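The twin of the Trasine cell lived on a workstation at the back of the Adton office, and Patricio Requena was the one who kept it matched to the real thing. When somebody moved a bracket out on the floor in Prorkov, he moved it in the model. When somebody forgot to tell him, the two drifted apart, and that was how he came to be at his desk at 23 minutes past five with his coat on.

The arm was stopping low. He had run the approach 40 times since lunch and the log showed the same fault at step 1,706 in every one. Zelenák had phoned twice to say the mounting was fine, he had put a wrench on every bolt himself.

Patricio took his coat off. He paused the run at the fault and turned the view until he had the white arm on the right, its hand down against the top of the dark wooden cube.

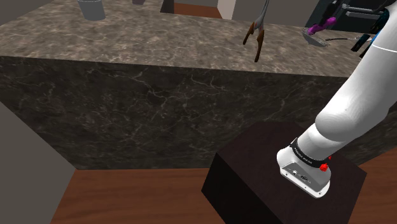 What do you check first when an arm stops low?
The tool length. If the number in the controller is shorter than the hand on the wrist, every approach ends too deep by the difference.

He had written that himself, on the first page of the cell notes, in February. He read it again and opened the tool table. The entry still belonged to the old hand, the one they had pulled at 3,000 hours.

He typed in the new length, saved it, and called Zelenák.

"It was the table," he said.

"So my bolts are good."

"Your bolts are good – go home."

He started the run again and stayed to watch the first one through.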